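Review: Birnero Catalogue, a data cataloguing tool for mixed archives

Mar 18, 2018

Birnero Catalogue is a desktop and server package for organisations that hold records in several forms and wish to search them from one place. It is supplied by Asholm and replaces the older Pitkänen indexer, which many public bodies still run. The information service at Dirkiscombe has had version 2 in daily use since January, and this review sets out our findings for departments considering a purchase.

The test collection was chosen to be awkward. It included property registers going back to 1984, scanned letters, email exports, and a large number of spreadsheets whose column headings had changed over the years. The registers had already been moved into a relational database. The remainder had never been indexed in any consistent way.
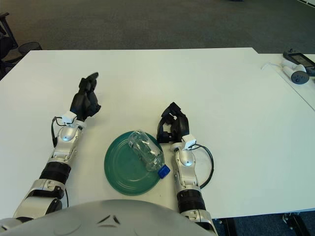
Installation was completed by our own staff within a morning. The server component requires a dedicated account with read access to each source, and the manual is clear on this point. The permissions screen is less clear. It lists users and groups together in a single column, and a group with no members looks the same as a user who has been disabled.

Connecting to the database caused no difficulty. Birnero read the table definitions correctly, recognised dates and reference numbers, and offered sensible names for most fields. Spreadsheets took longer. Where a heading had been altered partway through a series, the software treated the two versions as separate fields until they were joined by hand. The joining tool is simple to use and keeps a record of every change.
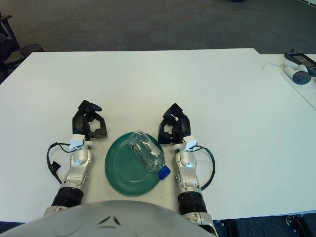 Results for unstructured material were mixed. Typed letters were indexed well, and a search on a street name brought back the relevant correspondence alongside the register entry. Handwritten notes were stored but could not be searched. Email was handled properly, including attachments, although long threads appear once for every reply and the list soon becomes tiring to read.

Searches across the whole collection usually returned within 2 seconds. The overnight update was slower than expected, and on one occasion it was still running when the office opened. Asholm's support desk advised splitting the job by source, and this has worked satisfactorily.
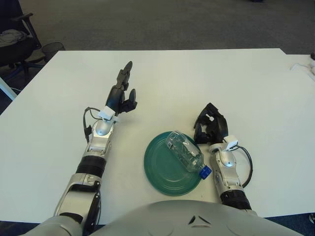
The licence covers 24 named users for 18 months. Additional users may be added only in blocks, an arrangement that will not suit smaller offices. Training is charged separately. The printed guide is adequate for general staff, but administrators should expect to attend the course.

Reports can be exported as plain text or as a spreadsheet. There is no scheduled export, and we would ask the supplier to consider one for the next release. 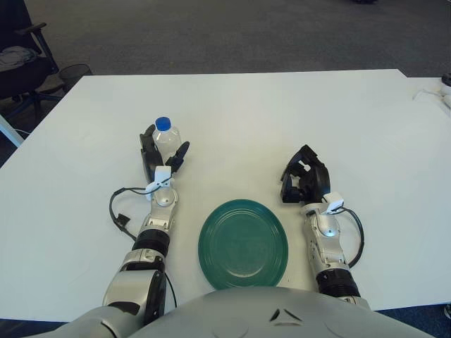 Bottle with a blue cap, standing upright on a white table.

We recommend Birnero Catalogue for departments whose holdings are mainly typed or tabular. Those with large handwritten collections should wait. Departments moving from Pitkänen should note that saved searches are not carried across and must be entered again.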